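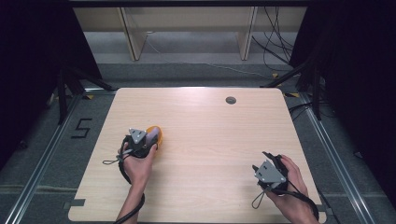

One reader's reply to the last post was that a cable hole belongs in the middle of the back edge, and that anything else is a drilling mistake. I don't agree, but the point deserves a longer answer than I gave in the comments.

The top is pale wood with rounded corners and a fine grain running across it. The single grommet sits towards the far side and well to the right, with a dark cap. I ordered it from Lindescombe at 160 cm wide, and they will put the hole wherever you mark it on the form. The default is central. I moved mine for two reasons. The socket is on the right, and a central hole puts the cables exactly where I want to slide things back when I need the space in front.

The drawback is reach. Anything that lives on the left needs a longer lead, and a long lead lying across the surface is worse than no grommet at all. My rule is now that a cable either goes through the hole or comes off the near edge, and never crosses the middle. With work at both ends of the table this mostly holds.

Darlow do a similar top with 2 holes, one at each end. I looked at it in October and decided against it, mainly on price. Godar's version has a slot along the back, which collects dust and small screws.

Corners next. A tighter radius gives slightly more usable surface, but the rounded ones are kinder to sleeves and hips. I would not go back to square.

On grey carpet the legs settle over the first few weeks, so check the level again after 30 days. Tape on the floor is the simplest way to get a table back to the same place after moving it. Yellow shows up well on grey. Black is harder to find at a distance but fine for numbers.

For cleaning I use a damp cloth along the grain, then a dry one. The Ruchti oil is still in its tin - I will write that up once I have tried it on an offcut.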